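Home | Articles | Workplaces | Machines | Random page | Log in

Rack cabling automation at Pukora

Last edited in September by Lina Tannous

Rack cabling automation at Pukora is the practice, at the hosting company Pukora, of having robot arms plug in, unplug and swap network cables, work once done by people on their knees. The system is called Sevon. Staff call it other things, few of them suitable for a reference work.

Background

Pukora rents out server space in a converted bottling plant in Irkon. Until Sevon, cabling belonged to a crew of 13 technicians, who also handled drives, dust and visitors. A patch cord is cheap and the person sent to move it at 3 a.m. is less so, a fact that management noticed before the technicians did. The first two arms were installed in the east hall and spent their first month learning to push a plug until it clicked. Human trainees had been given an afternoon.

Method

Each job starts as a ticket. An arm picks up a cable by the plug, lines it up with the port and pushes. Cables are the hard part, as they bend, sag and remember how they were coiled. Practice is done on small bench setups, away from customers who might have opinions.

The usual practice gear is a rack-mounted server with a 24-port switch above it and one loose Ethernet cable. Yellow is preferred because the old hands can spot it from across a room and be elsewhere.

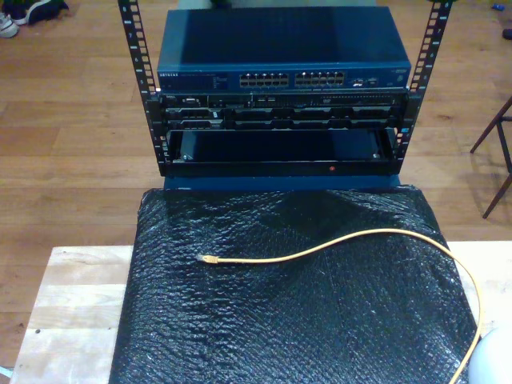

Effects on staff

Nobody was laid off, though four technicians left in the first year, two of them for Alcaraz, a competitor that still does everything by hand and mentions it in its brochures. The remaining 9 were retitled "cell supervisors." The raise that came with the title was 300 dollars a year.

Night shifts shrank from three people to one. Wissam Hourani, a technician since the bottling plant days, told the company newsletter that his knees were better and his conversation was worse. Supervisors now spend much of a shift reading tickets in which Sevon reports a cable it would rather not touch.

The system had made 2,000 connections by the end of its trial. The count includes reconnections of the same cable, a point raised at the Thursday staff meeting and left in the minutes.

See also: Patch panel; Shift work; Irkon bottling plant

Comments (3)

rackmouse: Worked there before and after. The knees part is true.

D. in east hall: It was 350, but only if you did the safety course.

pellow: Does it label the cables? Ours never did either.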